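Can a machine take out the trash yet? Notes on bins, bags and pedals
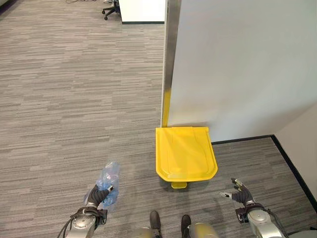
I keep a list of chores I would pay a machine to do, and trash has been at the top of it for years. Not the outdoor part with the curb and the truck, just the indoor part: go to the bin, get it open, put something in or take the liner out, put a new liner in, move on to the next one. A person does this without thinking and usually while talking to someone else. For a humanoid it breaks down into steps that are each annoying in a different way. Take a step-pedal bin like the yellow one on the striped carpet, with the lid shut, the pedal sticking out under the front edge and a crumpled blue bag in the robot's left hand. The lid is meant to be opened by a foot, and the feet are also what the robot is standing on.

Stand on one leg, press down with the other, hold the lid up, and do something with the hands while the center of mass sits over a single small sole. Walking robots handle single support all the time, but in walking it is brief and the other foot is on its way to the floor. Holding it with a spring pushing back is a different control problem. The pedal force is unknown until contact. The pedal travel is unknown too, and near the end of the travel the force goes up sharply when the linkage hits its stop. If the controller treats the pedal as floor and shifts weight onto it, a light bin will tip or slide.

The alternative is to ignore the pedal and lift the lid by hand. That works on most pedal bins, since the linkage only pushes up. The cost is that one hand is now a lid prop. With a bag in the other hand, dropping something in is fine. Replacing a liner is out, as that needs two hands and would like a third.

Where things stand with each step, as far as I can tell from testing software and reading too much:

Finding the bin. Solved in any building where the bins stay put, and close to solved elsewhere. Saturated colors help a lot. Glossy lids hurt depth sensing when the light comes from above, because the glare leaves a hole in the depth map right where you wanted the surface. I have had a planner put the lid height several inches off for this reason.

Getting to it. Fine on open floor. Less fine when the bin is up against a wall or next to a corner, which is where people put bins. The approach angle is limited and there is less room for an elbow. Low-pile carpet is easy to walk on, but loose cables are a trip hazard and thin ones are still missed by most floor segmentation I have tried.

Opening it. See above. Possible, slow.

Handling the bag. This is the hard one. Thin plastic film has no useful rest shape. It clings to itself and to rubber fingertips, it blocks the view of the fingers holding it, and a translucent bag gives the camera a mix of bag and whatever is behind the bag. Carrying a wad is easy. You close the hand and keep it closed. Finding the open end of that wad, separating the two layers and spreading them over a rim is where most attempts I have read about stop, or where the video cuts.

Tying a full bag. I have yet to see it done in a way I would leave unattended. Drawstring liners are better than flat ones for this, and if I were specifying liners for a building with robots in it I would start there.

I work mostly in simulation, so take the next part with that in mind. Last August I ran the pedal step in Dirilano, which is a contact simulator I use for side projects, with a generic two-legged model and a bin I measured with a ruler. I did 2,784 trials with randomized pedal stiffness, bin mass and floor friction. 235 of them ended with the robot on the floor or the bin on its side. That sounds respectable until you work it out per bin. An office floor with 20 bins would have a fall or a spill on most rounds. A cleaner who did that would not be asked back.

Almost all the failures were light bins on low friction. Adding mass to the base got rid of most of them, and so did putting the bin against a wall, which stops it from sliding away from the foot. So the wall is bad for the approach and good for the pedal. I did not model the bag at all. Film simulation in Dirilano is too slow to randomize at that scale, and I do not trust the friction numbers anyway.

There is the obvious objection that a building owner could buy bins with no lids, or bins with a motor and a proximity sensor, and skip this entirely. Yes. For a fleet I would do that. For a home, where the bin is already there and somebody likes it, the robot has to cope with what it finds.

My current estimates, for anyone who wants to hold me to them. Dropping a held item into a lidded bin, unattended, in a mapped office: 2 years. Swapping a liner: longer, and I would not put a number on it. Taking the full bag to the outside container is mostly doors, and doors deserve their own post. I have one half written on lever handles and will put it up when the plots are done.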